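Home | Modules | Timetable | Reading | Contact

Print this page | E-mail this page

Limited-overs cricket: captaincy and tempo
Handout 5: Changing format mid-tour

Right, we ran over last time and never got to the bit I'd been looking forward to, so this handout picks up where my voice gave out. If you missed it, get the notes on powerplay fields from someone and read those first, or the second half won't make much sense.
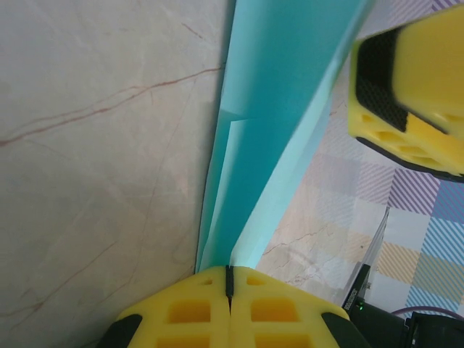
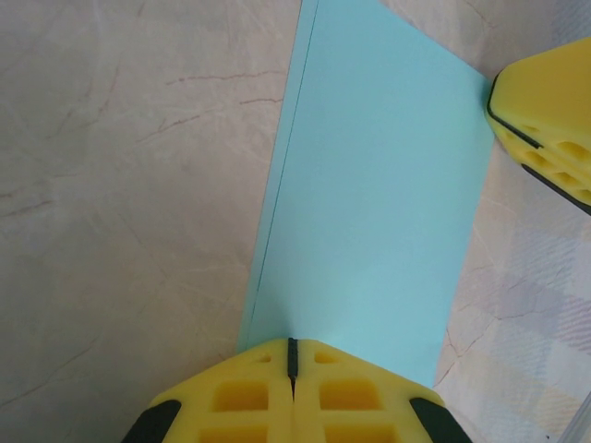 So, format changes. You've been playing fifty-over cricket for a fortnight, and then you've got a T20 in three days' time. What has to change? Most people say "hit harder", and most people then lose a wicket in the second over.

I want you to think about it as a question of what a ball is worth. In a fifty-over innings you've got 300 legal deliveries, in a twenty-over innings you've got 120, and you've got ten wickets to spend in both. Wickets are cheaper in the short game. A dot ball hurts more. Write that at the top of your page, as nearly everything else I say here follows from it.

1. Batting

The batter who has been brilliant at number three in the long format has usually been brilliant at not getting out between overs ten and thirty. Lovely skill! In the short format there's hardly any middle like that for them to live in. You can bat them there anyway (plenty of sides do, and sometimes it works a treat), but you need to agree with them beforehand what a good start looks like. I've seen captains say nothing and then get cross that somebody was 14 off 18.

The innings I use every year is from the Dadarura tour. Our opener made 53 in the last fifty-over match, off a lot of balls, on a pitch where it kept stopping on you, and it won us the game. Four days later he batted in exactly the same way on a much flatter pitch, and we finished well short. Same player, same shots, same good judgement about which ball to leave. It took me far too long to see that the fault was mine for not having the conversation.

Things to talk through with your top four before the first short game:

- who takes on the new ball and who plays round them
- which bowler you're happy to see off for six an over (there may not be one)
- what happens if you're two down in the powerplay, and I mean an actual name for who goes in
- where each batter likes to hit when there are only two fielders out

That third one caused an argument in last year's group, and I'd like it to again. I lean towards keeping the right-hand, left-hand pair going if you can. Krisztina Kozma, who takes the Thursday practicals in my absence, thinks that's superstition and would send in whoever hits straightest. Come prepared to pick a side.

2. Bowling

In the long game a bowler gets ten overs and can have a bad one. In the short game it's four, and a bad one is a quarter of your work. I find bowlers feel this far more than batters do, and it makes them cautious, and then they bowl a length that goes a long way.

Look at your plan over by over. My own habit is to write the twenty overs down the left of a page and put names against them in pencil, with the death overs filled in first. Then I work backwards. You'll rub half of it out by the end of the powerplay, and that's fine, you'll still know what you've got in hand for later.

A word about spin in the first six. I like it, I'm biased, I bowled it. If the pitch has been used for the longer matches then it may well grip by now, and a batter coming in fresh hasn't had to face it there. At Sodach we opened from both ends with slow bowling and they couldn't get it away square of the wicket. At Engström, a tiny ground with a very short boundary on one side, we tried the same thing and got absolutely pasted. Check which way the wind's going, please.

3. Fielding

Two fielders out in the powerplay, up to five out after that. You know this. What people forget is how quickly the captain has to do it all. You haven't got time to stroll up to the bowler for a chat every over, and there's a penalty if you drag your feet. Agree signals. Agree who runs where when the left-hander is on strike, and practise it without a ball if you have to.

I'd also put your best mover at long-on or long-off late in the innings, even if they've stood at backward point all their lives and adore it there. They will sulk. Let them.

4. New faces

Very often the squad changes along with the format, so three or four people turn up who haven't been part of the tour at all. I used to give them the full history, who was in form, what had gone wrong, which umpire was mean on wides. I've stopped. They don't need it, and if you've been losing it just spreads. Tell them their job, give them a proper net and feed them.

The ones who are staying need more looking after than you'd think. So do the ones going home. If somebody's being left out, tell them yourself and tell them before the team sheet goes up.

5. The practice day

You'll probably get one session. Mine goes like this:

First, fielding while everyone's fresh, high catches especially. Then middle practice with targets, where each pair gets two overs and a number to reach. No ordinary nets until the end, and only for those who ask. I'd keep the whole thing under two hours in hot weather, and I'd finish with the bowlers doing yorkers at a pair of old boots. It's a good laugh, and it's also the only time all day they'll bowl them tired.

The Vono match

For the seminar we're using the scorecard from the Vono match, the one with the crowd of roughly 600 and the very odd bowling change in the sixteenth over. I captained that day and I'm not going to defend myself! Go through the chase and mark the place where you think the game turned. Then mark where you think the captain noticed. In my case there's a gap.

Bring a page of notes on these:

- Was the second powerplay wicket worth the runs it cost?
- The left-armer finished with an over unbowled. When would you have used it?
- Rewrite the batting order for the chase, keeping the openers.

The written task is due on 11th July, handed in on paper at the start of the session. Anybody away on tour in August who wants comments back before they leave should let me have it sooner. Next handout is rain rules, so bring a calculator and some patience.

Print this page | E-mail this page

Related items
Handout 3: Reading a pitch before the toss
Handout 4: Powerplay fields
Handout 6: Rain rules and revised targets
Scorecard: the Vono match
Notes on keeping a bowling chart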